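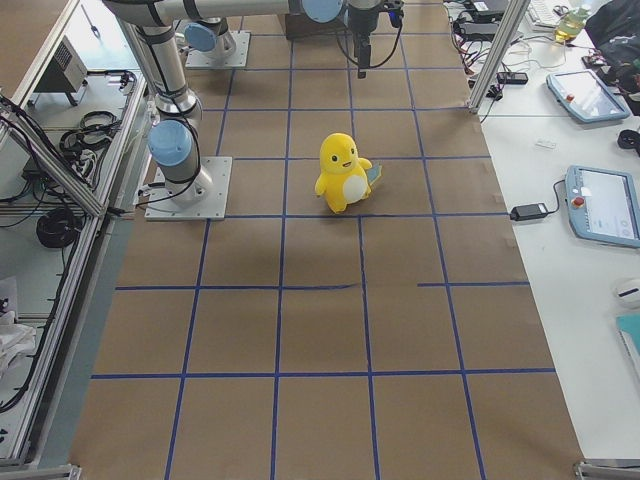
Toy and cabinet questions I keep getting

I fix up small secondhand furniture and clean up old stuffed toys, mostly for kids' rooms, and the same questions land in my inbox over and over. So I wrote my answers down (finally!). Yours isn't on the list? Write to me, I do read everything.

Can I put a plush toy in the washing machine?

Check the tag first. If it's gone, I go by feel: no hard parts inside, no battery box, seams all holding? Then into a pillowcase it goes, cold water, gentle cycle. Anything with glued-on eyes I do by hand in the sink.

Mine came out lumpy. Is it ruined?

Nope! Let it dry all the way, two days at least, then pull the stuffing apart with your fingers through the fabric. Bellies are easy. Tails and stubby little arms take forever, and I usually do those in front of the TV.

Do you use paper on your work surface?

Always, brown paper off a big roll, with blue painter's tape. It comes up clean, and pale plush doesn't pick up whatever I was sanding before.

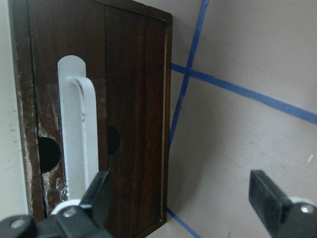 Page last changed: Wednesday, April 10, 2019

Would you keep a handle that's held with tape?

For a while, sure. I've lived with clear tape around a white handle on a dark brown door and it bothered me less than I expected. For a kid's room I'd want screws, though. Napaporn Srithong wrote in to say she puts a big washer behind each one so they don't pull through thin wood, and I've copied her ever since.

What about holes in the door?

Small ones I fill, in three thin layers, sanding in between. For big ones with frayed edges, trim the loose fibers with a sharp knife first and glue a patch on the back.

And chipped edges, where the pale wood shows?

Try a brown furniture marker before you buy stain. Start lighter than you think you need, and wipe it while it's wet. I went too dark on one in October and had to sand the whole side back, ugh.

Do you take in other people's furniture?

Only toys right now, up to four at a time. For cabinets try Živko Dervishi at Jukby, he has the room for them.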